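Controller comparison, part two: gripper fingers and the plate problem

Part one covered the leader arms and why I gave up on the spacemouse. A few readers asked when I would get to the grippers. This is the gripper part, with some controller material left over from last time.

Two sets of fingers were compared. The first is the stock set that ships with the Purkley kit, a flat parallel pair with thin rubber faces. The second is a set Vasylyna Hladun drew up in January and printed in a flexible filament, with a shallow V down the center of each finger. I call these the Para fingers because that was the name on the part file. Same servos, same wrist, same current limit for both.

The task was clearing a tray: lift a plate at the rim, hold it level with the second arm, set it down, then handle whatever else is on the tray. I picked it for the plate. Cubes tell you very little about a gripper, and any fingers that close will pick one up. A plate with a shallow rim needs the fingertips to get under an edge that sits only a few millimeters above the surface, and a small error in wrist pitch is enough to push it across the tray.

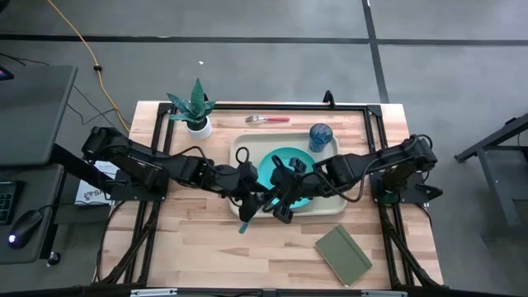

Each set got 20 attempts with me on the leader arms, then 20 with Roald Dalen, who had less practice and is a better test for that reason. An attempt failed if the plate slid, dropped, or needed a regrasp.

Stock fingers: I failed 8. Roald failed more than that and asked that I leave the number out. Nearly all of the failures were of one kind. The flat tip touches the rim, rides up over it, and the fingers close on the top of the edge with almost no contact area. The plate then rotates about the contact line as soon as it is loaded.

Para fingers: fewer failures for both of us, with a different distribution. The V catches the rim and holds it well in pitch. It is worse in yaw, and on thin utensil handles the soft tips splay apart before they develop any real force. Vasylyna thinks a stiffer core would fix this. I think the V is too deep. We have not settled it.

A note on bimanual work. With two arms meeting over one plate, the wrist housings become the limit well before the fingers do. Approaching from opposite sides, there is a band near the middle where neither wrist can pitch down without the other backing off. Longer fingers help and cost stiffness. I added 8 mm to one pair and could see the tips deflect under load, so that pair went into the drawer.

Controller settings matter more than I expected. At the default position gain the arm is stiff enough to drive a fingertip into the tray before the operator reacts. Lowering the gain on the wrist joints only, and leaving the shoulder alone, gave a softer touchdown with no visible sag. The Histora controller lets you set this per joint. The Jayawardena board applies one value to the whole chain — fine for pick and place, poor for this.

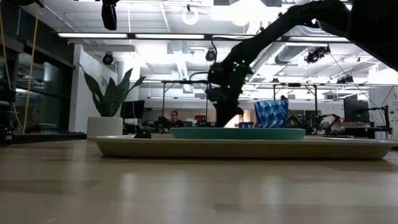 Latency was the other difference. I logged the loop from leader encoder to follower command on both boards. Histora had a median of 8 ms and Jayawardena 41 ms. You can work with 41 in free space. Near a rim you start to overshoot, stop, and correct, and the attempt takes twice as long. Roald noticed it before I had told him which board was connected.

The log for the slower board has 431 dropped packets in one session, all in a single burst. I suspect the USB hub. I have replaced it and will rerun that set before drawing anything from the tail of the distribution.

Current configuration: Histora board, Para fingers on the left, stock on the right. The left arm takes the rim and the right arm takes handles. Next I want to try a shallower V, with the existing rubber faces glued on. Vasylyna has the file open already and has changed the fillet radius without telling me why.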